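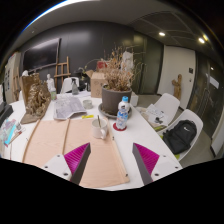
Ponthorpe Model & Scenery Forum > Workbenches > Gold rock, dried plant and the long white table

DelwynH
Started by Delwyn Halliday, 7:40 pm

Right, I've finally got the long white table to myself and I'm so chuffed! The plan is a winter gorge for the December show. The golden rock is going to be the centrepiece, with a path running up to it made from those two wood strips on the big board (cut down, obviously, and stained grey if I can bring myself to do it).

The bit I'm most excited about is the dried plant in the dark grey pot. Look at the twigs on it! Every skinny little end is a tree at 1:87. I reckon there's a whole hillside in there and I haven't paid a cent for it.

Questions for you lot: do I seal the twigs before or after I cut them? And does the gold stay gold? I'm leaning yes.

murray_bright
8:02 pm

Seal first, cut after. Cheap matte hairspray, couple of light coats, hang the stems upside down in the shed overnight. If you cut first you'll be chasing crumbs across that white tabletop until Easter.

And no, the gold doesn't stay. It's a gorge, mate. Drybrush it with a warm grey and let a bit of the gold wink through in the cracks.

Ewan N
8:15 pm

Going to disagree with Murray on both counts, sorry Murray.

Cut first. If you spray the whole bunch, the outside gets soaked and the middle gets nothing. Cut them, stick them in foam, spray them standing up like they'll be planted. I did a full orchard this way for the Taka layout and it's held up for 15 years, including two moves and a cat called Baxter.

Gold stays. The crumply texture is the best thing on the table and grey paint will fill it in.

murray_bright
8:19 pm

Grey paint only fills it in if you slop it on, Ewan.

Gertraud R
8:44 pm

Delwyn, this is going to be lovely! I wouldn't use the whole plant, though. The straw-coloured stems and the thin twiggy bits do different jobs. Twigs for bare trees, the leafy parts rubbed through a tea strainer for ground litter. You get a beautiful mixed brown that no bag from the hobby shop ever quite matches.

What's happening with the little white plaster figure behind the gold rock? Is he in the gorge or is he only visiting?

DelwynH
9:05 pm

Tea strainer!! Gertraud, you're a genius, I'm pinching that.

The plaster figure is going up the back, painted as a weathered statue at the top of the path. Scale's all wrong for a person but spot on for a monument.

One more from the plant end of the table:
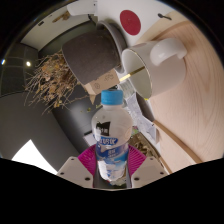

The dried plant and its speckled pot, with my gold-rimmed mug and a drink bottle.

Have a look at how far it spreads once it's over the side. I'm thinking the low, floppy bits could be scrub along the creek.

kmlytvynenko
9:31 pm

Hello, Khrystyna-Mariia here, first post but long-time reader :)

The speckle on that pot is gorgeous, and I'd steal it for the cliff behind the monument. You can get the same look with an old toothbrush: dark grey base, let it dry, then flick a paler grey over it. Practise on scrap card first. My early cliffs looked like they had measles.

For the creek I've been using Flumance gel. It dries clear but it shrinks, so pour it thin and do it again the next day. I needed 4 pours for a narrow stream and I'd have been happier with five.

Ewan N
9:40 pm

Welcome! Toothbrush flicking is great fun, just wear the shirt you hate.

murray_bright
9:52 pm

Seconding the toothbrush. Delwyn, please put a lid on anything you're drinking while you do it. I've sipped from a paint-water mug and I don't recommend the flavour.
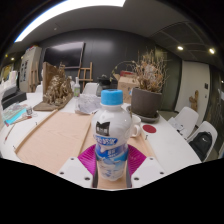
Page 2 of 4

DelwynH
7:15 am

Morning all. I like the cat on the drink label, that black shape with the blue banner under it would make a ripper shop sign for somebody's town layout. Not mine, there are no shops in a gorge.

Now the wood strips. Having them side by side on the board has made me change my mind about the path. What if they're the edges of a boardwalk, with coffee stirrers laid across for planks?

Gertraud R
7:50 am

Yes to the boardwalk! Vary the plank gaps a little and snap one or two short.

murray_bright
8:06 am

Boardwalk's good. I'd bend it, though. Nothing in a gorge runs dead straight. Soak the strips, pin them round a curve and leave them a day.

Ewan N
8:21 am

Straight is fine if it has a landing halfway, then change direction there. Far less mucking about than soaking, and you get somewhere to put a bench.

DelwynH
8:30 am

A bench! OK, landing it is. Murray, you can have the grey drybrush on the back of the rock and Ewan gets his gold on the front. Off to find the tea strainer.

murray_bright
8:33 am

Back of the rock is against the backing panel, I see what you did there.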